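We use cookies to remember what you've already read. OK / Settings

Dish Rack on the Workbench: Your Questions

I wrote one short post about moving a dish rack out to my workbench and the questions haven't stopped (793 comments, good grief!). So these are the ones I get the most.

Why a dish rack?
It's open, it's cheap, and I can see what's in it without digging. I had a proper drawer organizer before and everything I put in there went missing for months. Wire sides also mean dust falls through - mostly onto the bench, but I can wipe a bench.

Which rack do you have?
Mine's a black wire one from Grasavar, left over from our old kitchen. Any rack with a solid rim will do. I'd skip the kind with plate slots molded into the floor, things tip over in them.

What goes in it?
Tape and whatever is long and skinny. Britta Kröger wrote in to say she keeps up to 20 paint rollers in hers, and I am jealous of her bench.

And the cardboard tray?
That's for stuff I'm using this week. I cut down a shipping box with a utility knife and left the walls low so I can get my hand in flat. I'm on my third one. They get soggy if you set a coffee on them, ask me how I know!

Do you sort your tape?
Sort of? I try to keep the black roll in the tray and the white in the rack, and then I'm in a hurry and it all goes out the window. Wolfram Kohlhase suggested hanging them on a dowel. I tried that in November and kept knocking it off the wall.

What about small parts?
Clear plastic boxes with low sides. I don't label them, I just look through the side. Zip ties are my weak spot, they end up all over the place.

Does the wall get beat up?
Yep. Mine's scuffed and I've stopped touching it up. If yours bothers you, leave a gap of 3 inches behind the rack so the rim doesn't rub.

Can we see it?

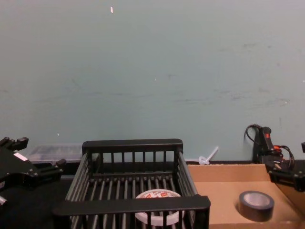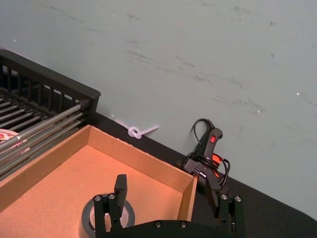 The black rack against the blue wall, white tape inside in the first photo and the cardboard tray in front of it in the second.

41 shares | 793 comments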